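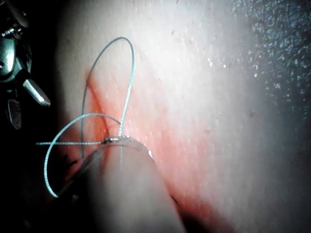 Pludon suturing rig goes open: full build files out this March

BALÁŽ SHARED WORKSHOP. For release to maker, robotics and education media

I'm very happy (and a bit tired) to tell you that Pludon, the two-instrument suturing rig I've been putting together at the Baláž shared workshop, is ready for other people to build. The drawings, parts list, wiring notes and control software go up in March, free to download, and yes, you can change whatever you like!

It started in my garage as one arm and a lot of cable ties. Once I wanted a second instrument I ran out of bench, so I moved the whole lot over to Baláž, where there's a decent lathe and a fume hood and people who'll tell you when your tolerances are rubbish. I've logged 274 hours on it since the move. Most of that went into cable tension in the wrists, and if you've ever chased slack through a set of tiny pulleys you have my sympathy.

What Pludon does is pass a thread through tissue with one instrument and manage the loose end with the other. Fine blue thread is what I've settled on for practice runs, as it's easy to pick out against pink and red. Loops are the hard part. They drift over the stitch line, they cross each other, and the software has to work out which strand is worth grabbing. 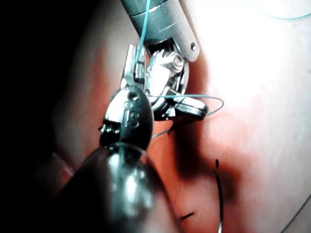
Getting the two instruments to share such a small space took me the longest after the cables. My early code treated them as strangers and they'd knock shafts constantly, so now each one plans its path with the other's position in mind. It's slower, but I'll take slow. The motor control runs on a board I designed called Uvent, and the calibration routine is its own little program, Drendia, which you can use without the rest of the rig.

Pludon is a bench project for learning and tinkering. It isn't a medical device and mustn't be used on people or live animals.

The first run of Uvent boards is 200 units, sold at cost through the workshop. The build guide has 13 chapters, and I'd read the one on colour calibration before you order lights.

Media enquiries and bench visits: ask at the Baláž front desk, evenings after 6 pm.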